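Prirnside talk, my notes. Slow down, Ashok!

Right, hello everyone, I'm Ashok Grewal and I've got 20 minutes on stationery and other small stuff, the things that end up in a bin because there was nowhere else to put them. Lacey's doing paper after me, so please save your filing questions for her (she's much better at it, and she's brought handouts).

Start with the desk at Wollum. Tell them about the drawer that wouldn't open because of a ruler. Pause for the groans. Then say what we did, which was to give up on drawers altogether and tip the lot into one big open bin on the table, where we could at least see it. I still love this as a first step! You get the tape and the bottles and all the odd bright bits in one place, and you can lift things out one at a time without rummaging.

Next slide, leave it up for a bit.

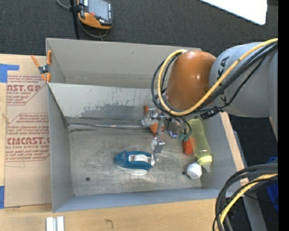 Lacey Heywood wrote back when I sent her the draft of this and said that a big bin is fine for an afternoon but hopeless for a month, and that tape ought to live where you wrap things, full stop. She also wanted to know why I keep my own tape dispenser in the kitchen. Fair point, and I wrap things in the kitchen, so there.

So, tape. Ask for hands up, who has more than one dispenser at home? At Wollum we found 3, all from different cupboards, and two had no tape left on them. My rule now is that a dispenser goes back with a roll on it or it doesn't go back.

Bottles next. Anything with liquid in it stands upright, in its own tub, away from paper. (Skip the glue story if we're running late. If we're not, tell the glue story, it always goes down well.)

Then the bin itself. Put a date on it when you fill it, and mean it. Ours said April and we did get to the bottom, only just.

Hand over to Lacey, move the water jug first.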